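Lista de verificação de segurança — posto de trabalho em pé, sala de preparação
Local: Plaltden, piso térreo
Data: fevereiro de 2019
Verificação feita por: Aldo Fiore
Revisão: Shanthi Siriwardena
Ref. anterior: folha 11

Legenda: C = conforme; NC = não conforme; OBS = conforme com observação; NA = não aplicável.

1. Mesa e superfície de trabalho

1.1 Estabilidade da mesa sob carga lateral: C
1.2 Tampo sem fissuras, rebarbas ou cantos levantados: C
1.3 Fixação das pernas: OBS
Comentário: parafuso traseiro esquerdo com folga. Reapertado no momento. Verificar de novo na próxima ronda.
1.4 Limpeza do tampo: C
Comentário: usar apenas o detergente neutro Juvano. O desengordurante anterior deixava película no branco.

2. Posição da mesa e acesso

2.1 Mesa encostada à parede de tijolo: OBS
Comentário: a parede é curva e o tampo é retangular, pelo que o encosto não é contínuo. Peças pequenas podem cair para trás. Proposta: perfil de remate em borracha, 2,000 mm, cortado à medida. Pedido enviado à Hapeta.
2.2 Largura livre atrás do operador, mínimo 700 mm: C
2.3 Juntas do tijolo sem desagregação junto ao tampo: C
Comentário: ligeira poeira de argamassa na última limpeza. Sem perda de material visível — manter em observação.

3. Operador e postura

3.1 Operador de frente para a mesa, ombros paralelos ao bordo: C
3.2 Alcance dos braços sem inclinação forçada do tronco: C
3.3 Vestuário: OBS
Comentário: admite-se manga curta neste posto. T-shirts largas devem ficar afastadas do bordo quando se trabalha com os dois braços estendidos.
3.4 Pulseiras, relógios e anéis retirados: C
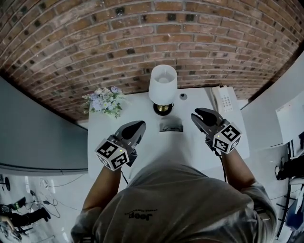
4. Cabos e ferramentas de mão

4.1 Cabos das ferramentas sem cortes nem esmagamento: C
4.2 Cabos pendentes do lado do operador: OBS
Comentário: os cabos pretos descem junto aos antebraços. Deixar folga suficiente para o alcance máximo, sem formar laço à altura da cintura. Não prender ao vestuário.
4.3 Ferramentas pousadas no tampo durante as pausas: NC
Comentário: na ronda foi encontrada uma ferramenta suspensa pelo cabo. Corrigido. Aviso verbal ao turno.

5. Iluminação e pavimento

5.1 Nível de iluminação no tampo, mínimo 700 lux: C
5.2 Reflexos no tampo branco: OBS
Comentário: encandeamento moderado ao fim da manhã. Estore a regular.
5.3 Pavimento seco e desimpedido: C
5.4 Tapete antifadiga: NA

Ações em aberto
1.3 — novo aperto e marcação do parafuso. Responsável: A. Fiore.
2.1 — colocação do perfil de remate. Aguarda entrega da Hapeta.
4.3 — suporte de repouso para ferramentas, modelo Kindum. Responsável: S. Siriwardena.

Próxima verificação completa: julho.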